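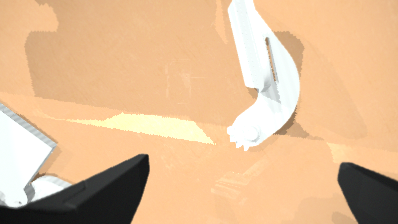 There is a smell that belongs to Uvamdale in March, and anyone who has spent time there will know it before they are out of the car. It is wet sheep, coal smoke and, if the wind is coming down from the top end of the valley, warm linseed oil. The oil is Flora Morrison's doing. She has been repairing old furniture in the former chapel at the foot of McIver Lane for 29 years, and on the mornings when she is finishing something she props the big doors open with a pair of flat irons and lets the whole village share it.

I had gone to see her about a chair. It was my grandmother's, a low nursing chair with a rush seat, and my brother had gone through it at Christmas (he would like it known that it was already weak). I rang a few places nearer home and was told, kindly enough, that it wasn't worth the money. Flora asked me two things over the telephone: did I still have all the bits, and did I like sitting in it? Then she told me to bring it up, and to bring a flask as well, for the kettle was on the blink.

The chapel is colder than you would hope and a good deal fuller. Chairs hang from pegs up both walls, as the Shakers used to hang theirs, and underneath them stand the chests and washstands that people have left with her and, in one or two cases, seem to have forgotten. Everything has a brown luggage label tied to it with the owner's name and what Flora calls the complaint. "Creaks when Dad sits." "Drawer sulks." Mine went up on its peg as "Brother", and I felt oddly proud of it.

Flora learned the trade from Craig Nisbet, who had his shop over the hill and who, at 59, took on a young woman with no experience at all when the other makers in the county would only take school leavers recommended by their uncles. He taught her to rush a seat, to cut a dovetail by eye and to make animal glue in a double pan, which she still does, stirring it with a stick so old that it has taken on a waist in the middle. Craig is long retired now, but he walks over when the weather is fair and sits by the stove and tells her she is being too fussy. She tells him he taught her to be fussy. I gather this has been going on for some time.

Much of what comes through the doors is not valuable in any way an auctioneer would care about. There was a kitchen stool while I was there, painted in so many coats that the green had gone soft at the corners, and a bedside cupboard from a seaside boarding house with a cigarette burn on every shelf. Flora doesn't sand out burns unless she is asked to. She thinks people are too quick to have a thing made new, and then miss it. She once stripped a table for a couple down the valley, a lovely job, by all accounts, and they rang her a week later in some distress because the ink stain where their daughter had done her homework was gone. She has asked everybody twice ever since. 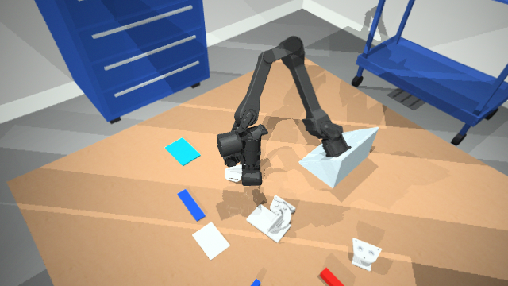
Is it worth having a cheap old chair mended?

If you like sitting in it and the main joints are sound, it usually is. A loose joint can be taken apart, cleaned and glued again, and a worn rush seat can be replaced without touching the frame. Woodworm that has got into the legs is a harder matter, and a good repairer will tell you so before starting.

The cost is a fair worry, of course, and Flora is open about hers. My chair needed a new front rail, two joints reglued and a fresh seat, and it took her the best part of 4 days spread over several weeks, what with drying and waiting and a bad cold in the middle. The dearest thing she has ever worked on was a dresser for the hotel at Potero Bridge, which came to £735 and had to leave the chapel in three pieces with half the village giving directions. She still thinks she undercharged for the plate rack.

She doesn't advertise. She did take on an apprentice last year, and hopes to take on another when there is room to swing a mallet, which will mean ringing round the owners of those forgotten washstands. Warden, her elderly lurcher, sleeps beneath the largest of them and will need to be consulted.

I went back for the chair at four in the afternoon, with the light going and the stove ticking away. It had been taken down from its peg and stood on a folded blanket, smelling of cut rushes, which is a sweet, green, riverish sort of smell and lasts for months. Craig was in, so he tried it first.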